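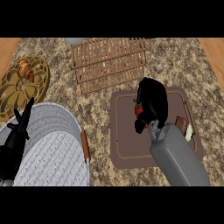
Slatted wooden dish rack on a granite worktop.

Section 4: Fitting and starting up your Ristell under-sink filter

Guide text revised 2024-08-04

We love this part! By the end of it you'll have filtered water coming out of its own little tap, and most people manage the whole job with an adjustable spanner and an old towel. If you bought the Corkness tap kit as well, have it open beside you now. The tap that comes in the standard box goes in the same way, it just has a shorter stem.

Before you start

Clear out the cupboard under the sink and put the towel down on its floor. Find your cold water shut-off valve, usually a small one on the pipe with a screwdriver slot in it, and check that it turns. If it's stiff, work it gently back and forth. A valve that won't move at all needs a plumber before you go any further.

You need 237 mm of clear height below the filter bracket so that the cartridge can drop down and out when you change it. Measure this before you mark the wall. It's the one measurement in the whole guide that we'd ask you to take twice.

CAUTION: Connect to the cold supply only. Hot water will damage the cartridge and the seals.

Fitting the bracket

1. Hold the bracket against the side or back wall of the cupboard with the arrow pointing up.

2. Mark the screw holes with a pencil and check inside and behind the panel for pipes and cables.

3. Drill the pilot holes, then drive in the screws supplied. Stop when they're snug. Chipboard strips very easily, and a bracket that is slightly less than rock solid is better than one with a hole twice the size it should be.

4. Hang the filter head on the bracket and push down until it clicks. (It's a lovely solid click, you won't miss it.)

Connecting the water

5. Turn off the cold supply at the shut-off valve and open the kitchen tap to let the pressure out. Leave it open.

6. Undo the flexible hose from the valve. A little water will run out onto the towel.

7. Screw the brass tee onto the valve, with a washer on each joint, and put the hose back on the other side of the tee.

8. Push the blue tube into the tee as far as it will go, then tug it. If it slides out, it wasn't fully home. Trim the end square and try again.

9. Push the other end of the blue tube into the port marked IN on the filter head. Run the white tube from OUT to the new tap.

NOTE: Keep the tubes in wide, easy curves. A tight bend slows the flow and may crease the tube for good.

The new tap needs a hole in the sink or the worktop. Many steel sinks already have a spare one under a plastic cap, so do look before you reach for a drill! 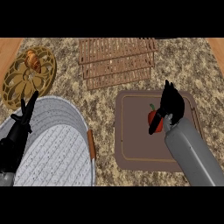

If there's no spare hole and your worktop is stone, please have the hole cut by someone with the proper diamond cutter. Wood and laminate can be done at home with an ordinary hole saw, going slowly, with masking tape over the spot. Seal the bare edge of a wooden hole with silicone before the tap goes in.

Starting up

10. Take the Mayrhofer cartridge out of its wrapper and pull off the sticky tab. Wet the rubber ring with a drop of clean water.

11. Push it up into the filter head and turn it to the right until the marks line up. Hand tight is plenty.

12. Close the kitchen tap, open the new tap, and turn the shut-off valve on slowly. You'll hear some spluttering as the air comes through.

13. Let the water run for almost four minutes. Grey water is normal at this stage, it's just fine carbon dust. Houseplants are very happy with it.

14. Close the tap and wipe every joint with dry kitchen paper. Any damp spot on the paper means that joint needs another quarter turn or, on a push fitting, another firm push.

CAUTION: Check the joints again after 2 hours, and once more the next morning.

If you own the Florker leak alarm, lay it flat at the lowest point of the cupboard floor and press its button until the light blinks green. It can sit under a cloth but not under a bottle or a box.

Then put the kettle on and try a cup of tea. If you live in a hard water area, do look at the top of the cup! Cartridge changes and the reset button are covered in the next section.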